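Speaker notes: Why we keep things (Harnstead library talk, 8 Jul 2026)

Slide 1. Wait for the coughing to stop. Ask who owns a drawer they can't open.

Slide 2. Bins and bags. Leave it up, drink some water.

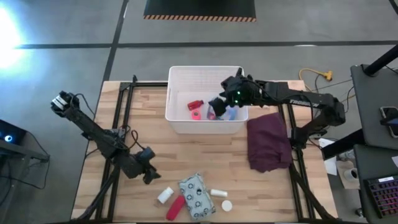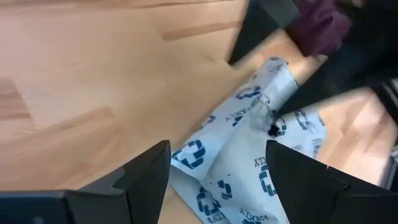

Slide 3. My loft in February. Nearly 80 jam jars and I don't make jam. Pause for laugh. If no laugh, go on to Bradatham.

Slide 4. The Bradatham car boot story. Sold 2 lamps, came home with a bigger lamp. Keep it under 10 minutes. Questions, then tea.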